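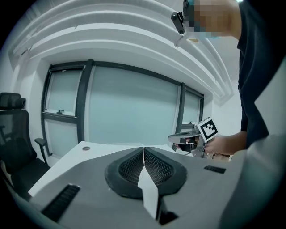

Figure 1. Handheld gripper with its marker, held next to the white table.

Good Practice Rules for Handheld Gripper Sessions
Student project report, Fedir Hutsuliak
Sep 27, 2018

1. Background

Our lab records people doing simple table jobs with handheld grippers. The recordings are later used to teach a robot arm the same motions. When I joined in May there were no written rules. Each operator had learned from the one before, and the habits had drifted apart. My project was to write a short set of working rules, try them out, and report which ones people could follow.

I started from the log that Mikuš set up, which held 313 recordings. I read all the notes and sorted the problems by cause. Most of them came from setup and very few from the grippers themselves.

2. The rules

There are six rules in the current version.

Rule 1. Clear the table before the first recording. Cups, phones and chargers go on the side shelf.

Rule 2. Keep the marker in view. The square marker on the gripper is what gives us its position, so fingers and sleeves stay off it. A bent or scratched marker is replaced the same day.

Rule 3. Check the lens with a dry cloth at the start and after every break.

Rule 4. Squeeze the trigger fully open and fully closed once before each task. We had skipped this on the Arkstead tasks and lost the opening range for a whole afternoon.

Rule 5. Ask everyone in the room for consent, including people who are only passing through. Faces are blurred before files leave the lab computer.

Rule 6. Stop after 200 recordings in one day, even if the work is going well. Wrists get tired and the motions get sloppy.

3. Trying them out

I put the rules on one printed page and ran them on the next two task sets, Irnetti and Mutix. Together these gave 690 recordings. I did not tell operators which rules I was watching.

Rules 1 and 3 were followed nearly every time. Rule 4 was forgotten most often, usually after lunch. Rule 2 caused the most questions - people wanted to know how much of the marker could be covered. I changed the wording to say none of it, and the questions stopped.

Rule 5 took longer than I had planned. The room is shared and the old sign on the door was easy to miss. We moved it to eye level and added a line about recording.

4. Limits

I was both the author of the rules and the person checking them. I also had no fair way to compare with the older recordings, where the notes are thin. The daily limit in Rule 6 is a guess based on what operators told me - it should be tested properly.

5. Next steps

The trigger check should be built into the recording software so that a session cannot start without it. The printed page stays on the wall by the door until then, and the next student can edit the copy in the shared folder.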